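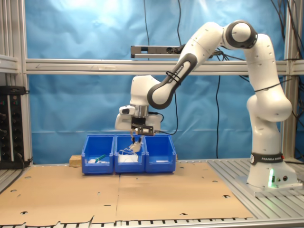 Group allotments at Brarach: release dates and the 61st guest
Tour Operations board > Contracts and allotments

retia_desk
Started 23/06/2025

We run a themed dinner and evening walk in Brarach for incoming groups. The hall is contracted through Steiner with a ceiling of 60 guests per evening and a deposit of 1,000 euros per date. The deposit is returned if the date is released before the cut-off and kept if not.

The contract says "60 persons including escort". One of our December groups is now at 61 with the tour leader. The driver isn't dining. Two questions:

1. Does "escort" cover the local guide as well, who stands at the back and doesn't eat?
2. Has anyone had Steiner split a group over two sittings on one deposit?

hallkeeper_b
1. Yes, in my contracts. The ceiling comes from the fire certificate, so it is heads in the room and has nothing to do with plates. Your guide counts, which puts you at 62.
2. No. Each sitting is treated as a separate date.

Moorgate Les
I'd disagree with the first part. Our Drallirton contract uses the same wording and the guide is listed as venue staff for the evening. You have to send the guide's name in advance and they sign the hall's own sheet. We've done it that way for three seasons.

hallkeeper_b
Drallirton has a separate foyer. The guide can wait there and isn't in the room. Brarach has one door and a cloakroom. I wouldn't carry an arrangement from one to the other.

Moorgate Les
Fair point on the foyer. I still think the sheet is what matters, and it costs nothing to ask.

retia_desk
Asked. Steiner's groups desk says the guide may be entered as staff at Brarach, but the tour leader may not. So 61 remains 61. They've offered the second sitting at a further 1,000 euros, which for one guest is not sensible.

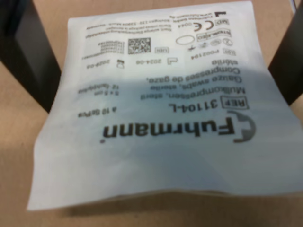

Sterile pouch of gauze swabs, printing upside down, between two gripper fingers

coach_and_four
Check the release clause before you do anything. On older Steiner paper you can reduce by name up to the cut-off, but any increase reopens the whole booking at the current rate. If you ask formally for 61 they may reissue. I'd keep the request out of the booking system until you know which version you hold — the number is in the footer of the last page.

retia_desk
Footer says version 4.

coach_and_four
Then you're on the old terms. Leave it at 60.

Ottilie Pichler
I handle the walks for two other agencies in Brarach. The usual fix is for the tour leader to hand over to the guide at the door, eat elsewhere and collect the group afterwards. It needs to be in the leader's own contract, or you'll get a claim for the meal. Also tell the hall who is responsible during dinner, in writing, with a mobile number.

hallkeeper_b
Agreed, provided the guide is willing to be the responsible person. Many aren't insured for it.

Ottilie Pichler
Mine are. Ask yours for the certificate and read the part on indoor events, as some policies only cover the walk.

retia_desk
Thanks. Our guide's policy covers the walk and transfers only. I've asked for a quote to extend it for the one evening and will post the wording when it arrives.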